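Play food sort-out, September

Quick page, will tidy it later. Zubaida Bukhari asked what we had left for the pretend shop corner before anything new gets ordered, so everything came out of the boxes and onto the tables. Old list said 100 pieces. Old list is from two rooms ago. Started after lunch, still at it past 6.

Carrot first, then the purple ones, then whatever else turned up.

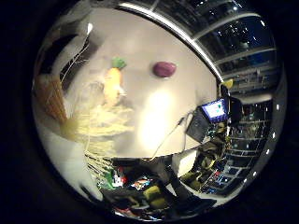 Carrot and the purple one. Laptop out for the list.

The carrot stays — leaves still nice and green, kids always go for it. Purple one is down as "plum" on the list and "eggplant" on the box lid. Wilmer says plum. Leaving it as plum for now, sombody can argue with me.

Packing material goes back in the big box, please don't throw it. We pay for that stuff. Baskets by the door once they're wiped.

Wood table is for anything that isn't food.

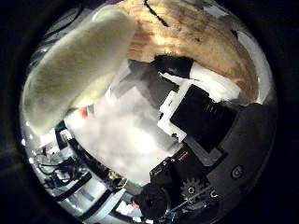 Label tape is in the Landora tin, top drawer. Write the box number on the lid AND the short side, otherwise Faisal can't find it when they're stacked. Shop corner is box 743, don't ask why the numbers start so high, Orest set it up that way. Tea set and till go in separately, wrapped.

Still missing: the bread, one half of the lemon, the little scale. If they are at your house bring them back, no questions.
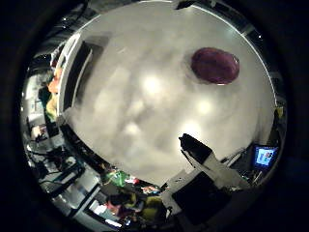 Page last changed: September, 5 pm

Dark red one on the white table, on its own. Keeping it. Anything chipped or chewed goes in the Talta bag and Arsalan takes it from there. More pictures when the shelves are don.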